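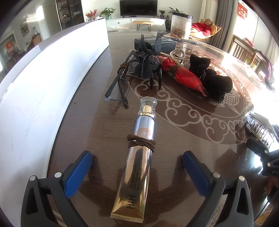 How do you keep small things like hair ties, glasses and tubes of cream from taking over the living room table?

Give each kind of thing one container, keep the containers in one spot, and clear the rest of the table once a day. Most of the pile on a table is there because it has no other place to go.

The first job is to empty the table completely. Spread a towel on the floor or the sofa and move everything onto it. Sort by kind, not by owner. Hair ties go together, clips go together, pens go together. Throw out stretched elastics, dry pens and anything you can't name.

Hair ties and scrunchies

Thin elastic ties are the worst for spreading. Loop them over something long and narrow, such as a cardboard tube or a carabiner. Keep 18 or fewer and put the spares in a drawer. Scrunchies with glitter thread or velvet should be kept apart from the plain ones, as the thread catches. A velvet one can be cleaned with a dry, soft toothbrush, brushed one way.

Claw clips and dressy clips

Claw clips with rhinestones scratch other things and get scratched. Lay them in a shallow box with a piece of felt in the bottom. Clips with feathers, organza or bows get crushed in a deep box, so put them on top or give them their own. If a stone comes loose, use a small drop of jewelry glue on the end of a toothpick and leave the clip alone overnight. Do not use super glue, which leaves a white haze.
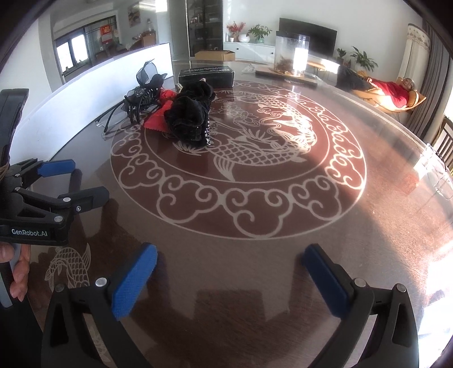 Wipe the table while it is clear. A glossy top shows every fingerprint, and most people use too much cleaner on it. For glass, use two cloths: one damp with plain water and a drop of dish soap, one dry. Wipe in straight lines from the far side toward you, then buff with the dry cloth right away. Do not spray near the edge of a loose glass top. The liquid runs under and leaves a mark you can only reach by lifting the glass, and that takes 2 people.

For finished wood, skip the glass cleaner. A barely damp cloth is enough on most days. Wax or polish twice a year is plenty. If the room gets strong sun, draw the curtain for the brightest hours, or turn the table a little every August so the color fades evenly.

Look at the top from a low angle when you finish. Streaks that don't show from above will show from a chair.

Eyeglasses

Glasses should never sit lens down, and they should not sit loose among clips and jewelry. Rimless pairs need more care than others because the lenses hold the hardware. Pick them up with both hands and put them down folded, lenses up. Rinse them under lukewarm water before wiping. Dust rubbed across a dry lens is what scratches it.

If an older person in the house uses the table, set the glasses in the same place every time, near the chair they sit in. A small tray with a raised edge works well. I bought a Kikside tray and cut a piece of felt to fit.
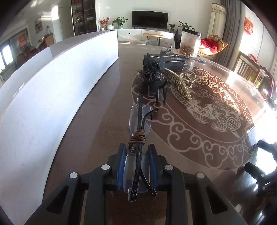 Check the tiny screws at the hinges every couple of months. If one backs out, turn it in gently with the right size driver and stop when it is snug. On rimless frames, leave the screws through the lens to an optician.

Necklaces

A bead or pearl necklace should lie flat in a soft pouch. Hanging stretches the thread over time. Put pearls on after hair spray and perfume, and wipe them with a soft cloth before they go back.

Creams

Write the date you opened the tube on the crimped end with a permanent marker. Keep the cap tight and keep the tube out of the sun. When it's nearly empty, roll the crimped end up and hold it with a binder clip.

Clear jars

Clear plastic jars with screw lids are good for dried goods because you can see how much is left. Label the lid and the side. If a jar smells of what was in it before, fill it with warm water and a spoon of baking soda, leave it for a few hours, then rinse and air dry with the lid off.

Keeping it that way

Pick a time, such as right after supper, and put things back in their containers. It takes less time than washing the dishes. When a container is full, take something out before adding anything new.

Ezequiel Cuesta
Updated November 8, 2023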